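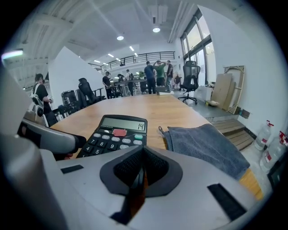 Clemero says backup disk is full but my files are only 40 GB

Forum: Backup and Storage > External drives

pavel_k
Hello to all. I use Clemero to make a backup of my laptop every night to an external disk. The disk is a Rerkberg of 400 GB, bought new in March. My documents and photos together have 40 GB, I checked this in the folder properties. Since last week Clemero stops in the middle and writes "Not enough space on destination". When I open the disk in the file window, I can see one folder from Clemero, and its size is shown as almost the whole disk. I did not put anything else there. How is it possible that 40 GB becomes so much? Please help, I am afraid to delete something and then the backup is broken. Windows laptop, newest version of Clemero, no cloud.

hedgelayer
Your disk is faulty. I had two Rerkbergs and both went the same way. Copy what you need and send it back while you still have the warranty.

Isla Shearer
I would not send anything back yet. A faulty disk gives read errors or disappears from the list. It does not normally fill up in a tidy way. Pavel, can you look in Clemero under Settings, then Destination, then Versions, and write here what is set? And which program do you use for the photos?

pavel_k
Thank you Isla. It is set to "Keep all versions". I did not change it, it was like this after the installation. The photos are in Testura, it makes one big library and I only see one icon for it.

Isla Shearer
I thought it might be Testura. The library looks like one file, but in reality it is a folder with very many files inside, and there is a setting in Clemero which treats it as one item. If this setting is on, then one new photo means the full library is copied again. With "Keep all versions" nothing old is ever removed. Do you open Testura often?

pavel_k
Nearly every evening. My daughter also opens it.

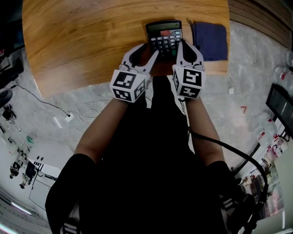

Version sizes are the first thing I would check before changing any setting, and Clemero does not show them in one total. Go to History, press the small arrow near each date, and you will see a size for that night. Write them down and add them. I do it by hand, a plain black desk calculator with one red key and one green key is more than enough for this, and I find it quicker than making a spreadsheet for a single sum. If the total is near the size of your disk, then you know the old versions are the reason and you can leave the disk in peace.
Ewan MacKinnon

hedgelayer
Or he can just format it and start again. It would take less time than all this adding.

Ewan MacKinnon
Please do not format it. While the disk is empty, he has no backup at all, and the first full copy over an old cable can take the whole night. I have seen a laptop fail on such a night.

hedgelayer
Then he has bad luck. The originals are still on the laptop. I have formatted mine many times.

pavel_k
I did what Ewan wrote. The nights when nobody opened Testura are very small, under 1 GB. The other nights are each more than 30 GB. The sum is nearly the full disk. So the disk is good, I think. I also looked inside the library with the right mouse button and it has 2591 files. I did not know this.
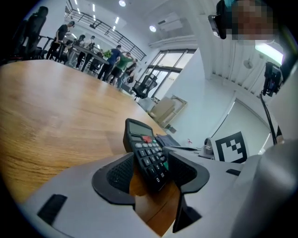

Black calculator with a "00" key, good for long sums.

Isla Shearer
Then we have the answer. You can do it in this order:

Close Testura completely, also from the small icons near the clock.

In Clemero open Settings, Sources, choose the library and remove the tick from "Treat as single item". After this it compares the files inside and copies only the changed ones.

Go to Versions and change "Keep all versions" to "Keep last". I have 4 there.

Press Clean up. Do not pull out the cable during this. On my disk it was slow and the bar did not move for a long time.

After that, run one backup by hand and restore one photo to the desktop to test it.

rutherford_pc
I do not agree with step two. If you let Clemero copy the library file by file while Testura is open, you can get a library which is half old and half new, and it will not open after restoring. It happened to me. I keep "Treat as single item" on and back up the library once a week to a second disk.

Isla Shearer
This is a fair point, but it is the reason for closing Testura first. Pavel's backup runs at night. If the program is closed, there is no problem with mixed files.

rutherford_pc
And if his daughter forgets to close it?

Ewan MacKinnon
There is an option in Clemero for that, "Skip if program is running". It is under Advanced, in the lower part. Then the library is left out on that night and copied on the next one. I would use it, together with the four versions.

rutherford_pc
I did not know this option. Was it always there? I still prefer the second disk.

pavel_k
I did all the steps yesterday evening. The cleaning took until 2 a.m. and I went to bed before, but in the morning it was ready and the disk had plenty of free space. The backup by hand finished without the message. I restored one photo and it opens normally. I have also set the "Skip" option. One more small thing, in History the old dates are still shown in grey and I can not click on them. Is it normal?

Isla Shearer
Yes, mine are grey too. They go away after the next restart of Clemero.

pavel_k
I restarted and they are still there, but I can live with it. Thank you very much to everybody.

hedgelayer
Still would not buy a Rerkberg.

marta_w
Sorry to write in an old thread. I have the same message, but I do not have Testura, only documents and a mail archive. Is "Treat as single item" also used for the mail archive? I can not find it in my Sources page.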